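Demonstration gathering (robot suturing)

From the Wornlow open handbook of robot learning. Written by Maxine Gilchrist, with corrections from Jarrah Maihi.

Demonstration gathering is the job of recording a skilled person doing a task through a robot, over and over, so that a learning system has something to copy. I'll stick to suturing in this entry, because it's the kind I know best (and the kind that has eaten most of my evenings since June!). The person sits at a console and moves two hand controls, the arms follow, and everything gets saved together: joint positions, jaw angles, and the video from every camera.

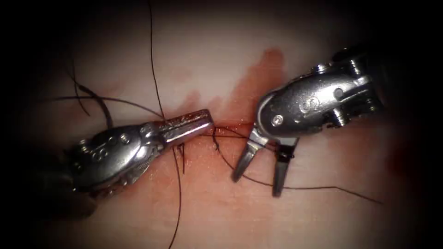
What counts as one example

People argue about this a lot. At Wornlow we call one complete stitch an example, from picking up the needle to the last throw of the knot, and then we split it into shorter named pieces. Lorraine Bainbridge, who wrote our labeling guide, started with 18 piece names and I still mix up two of them. The Halliday set does it the other way and treats every piece as its own example — handy for training, but you lose track of how one move sets up the next.

Our first release had 400 stitches in it, done by several operators with very different habits. I'd call that a good thing! A system that has only ever watched one pair of hands tends to get stuck the moment a thread lands somewhere new.

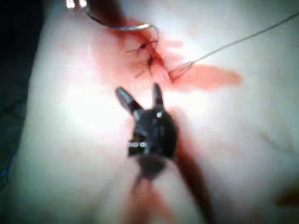 Wrist camera view: two tied knots on the incision line, with a curved needle near the top.

Loose thread

Thread is the hard part, full stop. Metal arms report where they are, but thread reports nothing, so the video has to carry all of it. Dark thread on a pale pad helps. So does leaving the tails messy now and then, so the learner sees plenty of clutter lying across the work. Red staining matters too, as it changes how the wound edges look from one stitch to the next. 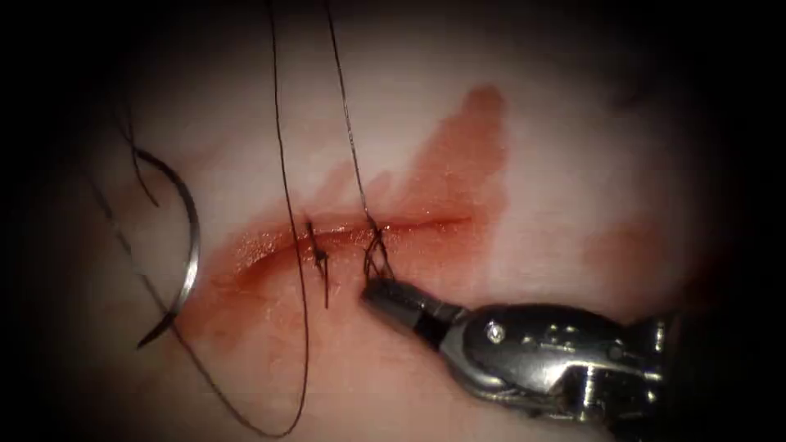 Keeping the bad ones

Early on we threw out every fumbled stitch. Vaughan Cartwright talked us out of it, and he was right — a dropped loop followed by a calm second try is just about the best lesson in the whole pile. We now mark these as recoveries and keep more than 200 of them in a separate folder called Uda.

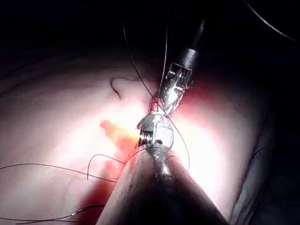

Wrist cameras and fixed cameras need their clocks matched before each session, or the labels drift and you end up blaming the learner for your own sloppy timing (ask me how I know). Aniela Wasilewska's check is simple: close both jaws, open them, and find that same moment in every recording. We repeat it after every 20 stitches.

See also: Sterkska labeling format; Console operation; Knot throws, naming of.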